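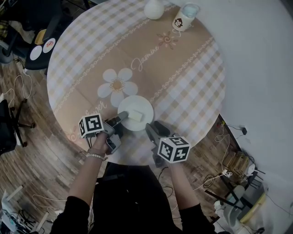

Posted by Agnes Midtbø (Moderator), 2019-01-29
Small Lodging Members' Board

Subject: Cloths on breakfast tables, proposed wording for the handbook

Members are invited to comment on the draft paragraph below before it goes into the May edition of the handbook. The present text has one line on table coverings, and it says only that they must be "clean and suitable." Inspectors have asked for something firmer.

Draft: "Where a breakfast table is covered, the covering shall be changed or fully wiped between parties. It shall hang no lower than the seat of the chair. Printed patterns are permitted. Paper toppers may be used over a cloth but not in place of one."

The pattern sentence was added at the request of several members who had been told that only white was acceptable. The current handbook contains no such rule. A beige-and-white gingham with a large daisy on it is as acceptable as plain white, provided it is clean.

Please state whether you use washable fabric or a wipeable covering, and how many tables you set.

-----

harborview_inn wrote:

We set 10 tables and use cotton on all of them. We support the draft as written, with one reservation. "Between parties" should be defined. On a busy morning a table may be used by three separate guests who each have coffee and leave within a few minutes. Changing the cloth each time would be excessive, and we would ask that a visual check be considered sufficient where no food was served.

-----

Ravville_Guesthouse wrote:

We must disagree with the previous member. A visual check is what the present wording already allows, and the results vary a great deal from one house to the next. Patterned cloths in particular hide tea and egg very well. Our staff once laid a busy floral print for two days before a guest pointed out the jam.

We moved to wipeable coverings in all rooms and have not regretted it. Laundry for the dining room last year came to 192 loads. It is now napkins only.

-----

harborview_inn wrote:

With respect, two days is a matter of supervision. A wipeable covering that is wiped with a dirty rag is no cleaner than a cloth.

-----

Ravville_Guesthouse wrote:

That point is accepted. The draft could say "wiped with a clean cloth and an approved cleaner."

-----

miyazaki_house wrote:

Miyazaki House uses no coverings. Our tables are bare wood and are wiped after each guest. Please confirm that nothing in the draft requires a covering. The last sentence, on paper toppers, could be read that way by a strict inspector.

-----

Agnes Midtbø (Moderator) wrote:

Confirmed. The paragraph begins "Where a breakfast table is covered" and applies to no other table. I will move the sentence on toppers so that this is clear.

-----

jina_at_nosberg wrote:

Nosberg Lodge has a question about the hanging length. Our round tables take a round cloth, and the drop is even. On the square tables we use square cloths, and the corners fall well below the seat even when the sides do not. Is the drop measured at the side or at the corner?

We would also like to record that replacing our stock would cost up to $320, and that we would need notice before the rule takes effect.

-----

harborview_inn wrote:

At the side, surely. No square cloth would pass if it were measured at the corner.

-----

hilltop_rooms wrote:

I do not agree that this is obvious. The concern behind the rule is that guests, small children above all, catch the cloth and pull hot drinks down. It is the corner they catch. If the drop is measured only at the side, the rule does very little. Cloth clips are inexpensive and would solve the problem for square tables.

-----

jina_at_nosberg wrote:

Clips would be acceptable to us. We ask that they be named in the text as an alternative.

-----

Agnes Midtbø (Moderator) wrote:

Thank you. The revised draft will measure the drop at the lowest point, with clips permitted as an alternative. "Between parties" will be read as "after any guest has been served food or drink." I note that harborview_inn objects to the second change, and the objection will be attached when the draft is circulated.

Comments remain open.

Board index > Housekeeping > Dining Rooms > Table coverings
Contact the moderators | © Small Lodging Members' Board | Back to top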